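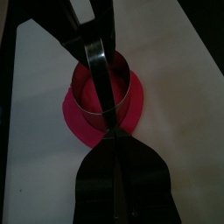
The stop level and the exit price are treated as the same number for most of the paper, one reader of the earlier draft objected, and a trailing stop that fills exactly where it is placed is a stop no broker offers. The objection is fair with respect to the draft. Daily bars record the open, high, low and close of a session but say nothing about the depth of the book at the moment a stop is touched, and the draft filled every exit at the stop. This section replaces that assumption, restates the exit rule in full, and reports which of the earlier results survive the change.

Figure 4. Black gripper finger with its tip against the top of a short metal ring.

4. Exit rule and fill assumptions

4.1 Definition of the trailing stop

The stop for a long position is the highest close since entry minus a multiple k of the average true range. For a short position it is the lowest close since entry plus the same multiple. True range is the largest of three quantities: the current high minus the current low, the absolute difference between the current high and the previous close, and the absolute difference between the current low and the previous close. The average is a simple mean over the last 22 sessions. We also ran the exponentially smoothed form of the average; it reacts faster after a shock and decays more slowly, and its effect on the ranking of k was too small to justify a separate set of tables.

The stop is computed after the close and applies to the next session only. It may move in the direction of the trade and is otherwise held. When the average true range rises during a position, the raw formula can place a new stop farther from the market than the old one. In that case the old stop is kept. Some published versions of the rule let the stop widen, and results from those versions should not be compared directly with ours.

The highest close was chosen over the highest high. A stop hung from the high is tighter on average and is more exposed to a single bad print, and the Flodard series used here contains several isolated highs in the overnight session that have no matching activity in neighboring contract months. We did not remove these prints. They enter the true range calculation and widen the stop for as long as they stay in the window, after which the average drops in one step. The step is visible in the stop path of any position that was open at the time.

4.2 Data and sample

The sample consists of seven futures contracts listed on Somix, all with continuous daily history over the test period. Contracts were joined at the session in which volume in the next month first exceeded volume in the front month, and prices before the join were shifted by the difference between the two closes. The shift is additive. Ratio adjustment would change the size of the true range in older data, and since k multiplies that range, it would change the stop distance as well.

Entries are the same as in Section 3 and are not discussed again. They produce 3,648 completed positions across the seven contracts when k is set to the middle value of the grid. The number of positions varies with k, as a tighter stop frees the system to re-enter sooner. All counts below refer to the middle value unless a different one is stated.

Positions still open at the end of the data were dropped. This favors neither side in an obvious way, though it does remove a small number of long-lived trades from the right tail. A position that spans a contract join is counted once, and the cost of the roll is charged as one additional round trip.

4.3 Three fill models

Model A fills the exit at the stop whenever the session's range includes it. If the session opens beyond the stop, the exit is still filled at the stop. This is the assumption of the earlier draft and is the default in Tufa, the backtesting package used throughout. It is kept only as a reference.

Model B fills at the stop when the session opens on the favorable side of it and trades through it later. When the session opens beyond the stop, the exit is filled at the open. No further cost is added.

Model C starts from the Model B price and subtracts a penalty proportional to the spread. The spread is taken from the Staltbridge order records, which give the best bid and offer at the time a stop order was triggered. The penalty is the median spread for the contract and the hour, doubled when the exit falls in the first hour of the session. Doubling is a crude adjustment. The Staltbridge records are thin in that hour for two of the contracts, and a finer estimate would have rested on very few orders.

In all three models the entry is filled at the open following the signal, with one spread charged. Commission is identical across models and does not affect the comparison.

A daily bar can contain both a new favorable extreme and the stop. Because the stop is fixed before the session begins and is tied to closes, the order of the two events within the session does not matter for the exit price. This is a practical advantage of the close-based rule. With a stop that follows the high during the session, the order would matter, and daily data could not settle it.

4.4 Results

Of the 3,648 positions, 161 were closed in a session that opened beyond the stop. These are the only trades on which Models A and B can differ, and they account for the whole of the gap between the two equity curves. They are not spread evenly. Most fall in the two agricultural contracts, whose overnight session is short, and they cluster in the days following scheduled crop reports. The two interest rate contracts contribute very few.

The mean loss beyond the stop in these trades is a poor summary, as the distribution has a long tail. The median gap was small relative to the average true range at the time. A handful of gaps exceeded the full stop distance, so that the realized loss from the highest close was more than twice the planned one. For position sizing, which in Section 3 was based on the planned loss, those few trades matter more than the rest of the group taken together.

Moving from A to B lowers the net return for every value of k on the grid. The reduction is largest at the tight end. A tight stop sits close to the last close and is therefore more likely to be jumped by an ordinary overnight move, and it also generates more exits in total. At the wide end of the grid the two models are nearly the same in return, although the worst single trade is still larger under B.

Moving from B to C lowers returns again, and here the effect is close to linear in the number of exits. The ranking of k changes. Under Model A the best risk-adjusted result came from the second-tightest setting, and the draft recommended it. Under Model C that setting falls below the three settings in the middle of the grid, which are themselves hard to tell apart. We withdraw the recommendation. Any of the middle settings is consistent with the data, and the choice among them should be made on turnover.

The comparison with the fixed percentage stop, reported in the draft as favoring the range-based stop in all contracts, is weaker than stated. Under Model C the range-based stop remains ahead in the metals and energy contracts and in one of the agricultural contracts. In the interest rate contracts the difference is within the spread penalty. The fixed stop performs acceptably there for a simple reason: the volatility of those contracts changed little over the test period, and a percentage chosen once stayed suitable.

4.5 Sensitivity to the lookback

The length of the averaging window was varied in both directions with k held at the middle value. Shorter windows let the stop distance swing with each burst of activity. Under the no-widening rule the swings act in one direction only: a quiet week pulls the stop in, and the next active week cannot push it back out. The effective stop is therefore tighter than the nominal multiple suggests, and the exit count rises. Longer windows suppress the effect but leave the stop too close for several weeks after a shift to a more volatile regime.

When the no-widening rule is dropped, short windows look better than long ones in Model A. The advantage disappears in Model C, where the shortest windows pay for their extra exits. The interaction between the window and the no-widening rule has received little attention in the practitioner material we reviewed, which usually treats the window as a matter of taste.

4.6 Limits of the fill data

The Staltbridge records cover retail-sized orders. The spread penalty in Model C should be read as a lower bound for accounts that trade in larger size, and it excludes market impact entirely. The records also contain only stop orders that were triggered and filled. Orders canceled in fast markets are missing, and it is not known whether the clients who canceled did better or worse than those who were filled.

Stop-limit orders were not tested. A limit would cap the loss on the 161 gap trades that return to the limit price and leave the others open, and daily bars do not show how much size was available at that price. The tick files supplied by Somix begin too late to cover the full sample. A test restricted to the later period is reported in the appendix for the energy contracts only.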